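Bench Rules for a Two-Armed Robot: What We Wrote, What We Threw Away, and What People Did Anyway

Student project report
Faizal Setiawan and Hagos Gebru
Submitted 28/08/2025

Summary

Our project was to write a set of working rules for the two-armed robot bench in the teaching lab, known to everybody as Alta. The bench already had rules. They ran to several pages, had been added to by each year's students, and contradicted themselves on the question of who may press the reset button. We replaced them with a single sheet, tried it out over a term's worth of sessions, and revised it once. This report covers how the sheet was written, what it says, and where it fell short. A copy of the final wording is in section 4.

1. Background

Alta has two arms, each ending in a gripper with a small camera at the wrist. Students drive the arms by hand to record demonstrations of simple tasks, mostly picking things up and putting them down somewhere else, and the recordings are used in the second half of the module. The forces involved are modest. The arms will not throw anybody across the room, but they will pinch a finger hard enough to make the owner sit down for a bit, and they have no opinion on whether the thing between the fingers is a block or a thumb.

The old rules lived in a ring binder. We read the whole binder, which we suspect makes us a group of two. It opened with a page on long hair and loose sleeves, fair enough, and then moved on to the correct disposal of batteries for a machine that was sold two years before we arrived. There was a rule about the door. There was a second rule about the door which disagreed with the first. Emergency stops came after a section on booking the projector.

In May we asked the students using the bench what they thought the rules were. Most could name the emergency stop and the sleeves. Several named rules that were in no document at all, such as never running the left arm before the right. We traced this one to a cable fault that has since been repaired. It had simply carried on as folklore, and people were quite attached to it.

2. How we went about it

We began by looking at general guidance on collaborative robots and machinery safety, as our supervisor asked. Most of it is written for people who build and install machines. It is good on the order in which to think about things: remove the hazard if you can, guard against it if you can't, and only then start putting up notices. We found this slightly deflating, given that we had proposed a project consisting entirely of a notice.

So before writing anything we went through the bench looking for problems that could be fixed with a spanner. Two changes came out of it. The speed limit on both arms is now set in the control software and needs a staff login to raise. The emergency stop has been moved to the front of the operator's position, where it can be hit without reaching over a moving arm. Neither of these now needs a rule, and the sheet is shorter for it.

For the rest we sat in on sessions and wrote down what went wrong. We did not intervene unless somebody was about to get hurt, and that turned out to mean intervening once, over a coffee. The common troubles were dull ones. Clamps worked loose. Things were left on the table from the group before. Somebody leaned in to straighten an object while their partner still had hold of the controls. The recordings suffered more often than the people did, and a spoiled set of recordings was the thing students complained about most.

We also borrowed an idea from Matside, the company where Faizal did his placement. Their assembly cells have a rule that nothing happens until the person driving has said a particular word aloud and the other person has said it back. It feels ridiculous for the first few sessions. After that it feels odd to leave it out.

3. The start check

The part of the sheet that took longest was the check at the start of a session. Our first draft had fifteen items. People ticked all fifteen in one downward stroke of the pen, which at least showed commitment. The second draft asked for the check to be done through the wrist camera as well as by eye, with the gripper open and the arm held still over the table, and this worked much better. The wrist view is what ends up in the recording, and students look at it more carefully than they look at the furniture. 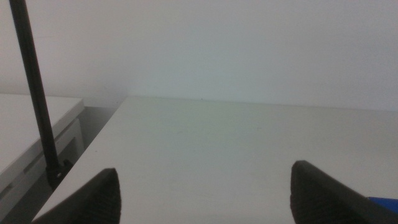
Figure 1. Left wrist view with the gripper open and nothing held. The pole and its clamp are at the table's left edge, with a second table beyond.

Three things are asked of the person checking. Is there anything between the fingers? Is the table clear except for what the task needs? Are the fixings you can see in their proper places? The third is the one people skip. A pole clamped to a table edge is easy to stop noticing, and an arm that meets one at speed will bring it back to your attention. A camera view can only show that a clamp is there. Whether it is tight has to be found out by hand, and the sheet says so in bold.

The second item caused the most argument. A task object near the side of the view may be just where it should be, or it may be left over from the last group. We thought about marking out a zone on the table with tape. Hagos was in favour. Faizal pointed out that the tape would then appear in every recording, and the person training a model on them would end up with a robot that was very good at finding tape. The compromise is that the group says aloud what objects belong to the task, and anything not on that list goes on the shelf.

Gaps between tables came up late. Where two tables stand side by side there is room for a small object to fall through, and students go after it by instinct, head first, below the level of the arms. We watched one retrieve a block in this way while his partner kindly held the gripper still above his neck. Rule 6 is for him.

4. The sheet

The final wording is as follows. It fits on one side of paper and is fixed to the wall by the operator's chair.

1. Two people at the bench. One drives, one watches. Swap when you like, but say so.

2. Before power on: hands round every clamp. If it moves, tighten it. If it still moves, do not start.

3. Arms still, grippers open. Look at the table, then look at the same table in each wrist view. Say what should be there. Shelve anything else.

4. The driver says "moving". The watcher says "moving" back. No reply, no movement.

5. Nobody reaches into the table area unless the driver has let go of the controls and said "hands off".

6. Dropped objects stay dropped until the arms are parked. This includes your phone.

7. The watcher keeps a hand near the stop and may use it without giving a reason. Nobody is to be teased for using it.

8. If something touched something it should not have, write it in the log, even if nothing broke.

9. At the end: arms parked, table cleared, power off, log signed.

The last part of rule 7 was added after the trial. In the early sessions we saw watchers hesitate, plainly working out whether the situation was embarrassing enough to justify the big red button. Once the line was added the stop was used more, mostly for nothing much. We count that as the rule doing its job.

5. What happened

The trial covered 90 sessions and produced over 2,000 recordings. We do not have matching figures from before the sheet, as the old log was filled in with what might generously be called a light touch, so we make no claim that the bench became safer by any particular amount. There were no injuries. There had been none the year before either, or none that anyone had written down.

What we can report is what was followed. Rules 1 and 4 stuck almost at once. Rule 3 was done properly by most groups and performed as theatre by a few, who recited the objects without turning to look at them. Rule 2 faded badly after the first few weeks. Loose clamps are rare enough that checking them feels like superstition, and the students who had happily obeyed an imaginary rule about the left arm could not be persuaded to touch a clamp. Rule 8 needed a change to the log itself. The original form had a box marked "Person responsible", and you can guess how many near misses were recorded while that box was there. We took it out.

The Olaniyan bench next door, which has a single arm, has since asked for a copy. Rule 3 carries over with "each wrist view" changed to "the wrist view". Their version also has a tenth rule about biscuits. We had no part in it.

6. Limits and further work

We wrote the rules, watched them being used and judged the result, so a reader is entitled to some doubt. Students also behave better with two people sitting in the corner holding clipboards. A fair test would need somebody else to look at the log after we have gone.

The sheet assumes the driver is a person. Next year's group hopes to run trained models on Alta through Zalura, the scheduling software, and a model will not say "moving" or hear the reply. Our suggestion is that a person still gives the call and holds the start control, with the watcher's duties left as they are. That section will have to be rewritten by whoever takes it on.

Rule 2 remains the weak point. One option is to replace the clamps with bolted brackets, removing the rule altogether. We have asked. The form is with Estates.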